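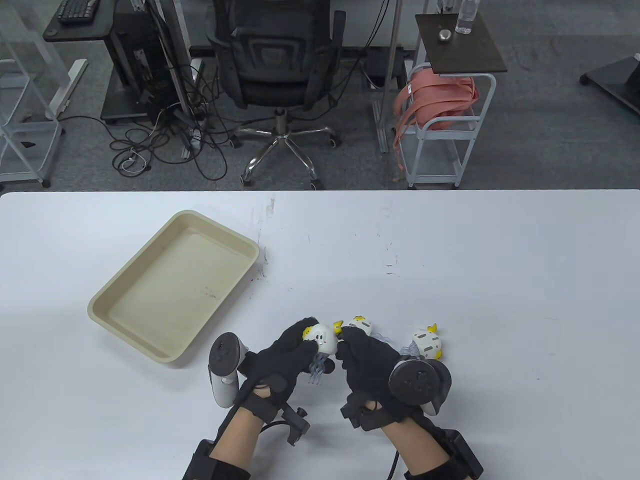
Automation and Everyday Work
Handout for week 6: Can machines do the chores yet?

Read this before the seminar. The reading from week 5 (Zupan, chapters 2 and 3) is assumed.

1. What we mean by a chore

In this module a chore is a short job with the hands that an adult can do without training. Putting toys back in a tray is a chore. So is folding towels, loading a dishwasher or sorting returned parts at the end of a shift. Household and shop-floor chores are treated together because the difficulties are much the same.

A washing machine does not do the laundry in this sense. It washes what it is given. Someone still picks the clothes up, sorts them, loads them and takes them out again.

2. Where machines do well

Machines are good at handling the same object, in the same place, many times over. The Wodov packing line in the week 3 case study moves 30 cartons a minute and stops when one arrives crooked. A person then straightens it. Keep that stop in mind when you read claims about output.

3. Where they still struggle

Small, soft or oddly shaped things. A toy with thin, see-through legs is hard to pick up. Depth cameras often read clear plastic badly, and a firm grip in the wrong place can bend or tear it.

Things lying close together. A gripper needs room for its fingers on both sides of an object. People push the neighbours aside as they reach, and hardly notice doing it.

Knowing when to stop. A tidy table is easy for a person to recognise and hard to write down as a rule.

4. Learning from people

One common approach is to record people doing the job. Tracked controllers fixed to the backs of the hands give the position of each hand, and a camera at head height gives the view. The program is then trained to predict the next movement from what the camera sees.

The Tramel study used 2,179 recordings of table clearing. On objects it had been trained on, the robot finished the job in 55 per cent of trials. With new objects the figure was much lower. It was also slow, taking about 2 minutes for a tray that a person fills in seconds.

Hand position alone leaves things out – chiefly how hard the fingers press. Gloves with force sensors help, but they cost more and can change how people move.

5. For the seminar

Bring notes on one chore you did this week. Write down each time your hand changed its grip. Groups will compare notes and mark the steps a present-day gripper could manage.

Reading for week 7: the Grastano warehouse report, sections on picking and returns only.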